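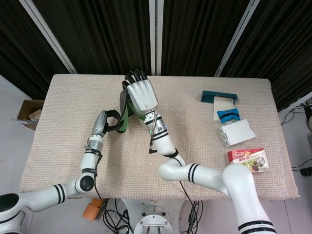 Slide 2: two arms, two different hands

OK, so this is the club's table, and yes, the hands don't match! Gripper on the left, fingers on the right - Mererid wanted to try both and I lost the argument (happily, as it goes).

Say a bit about the stapler. Everyone in the club has a theory about how to pick up a stapler lying on its side, me included.

Pause for questions, then hand over to Esther for the Plomov code. She gets 7 minutes - don't eat into them again!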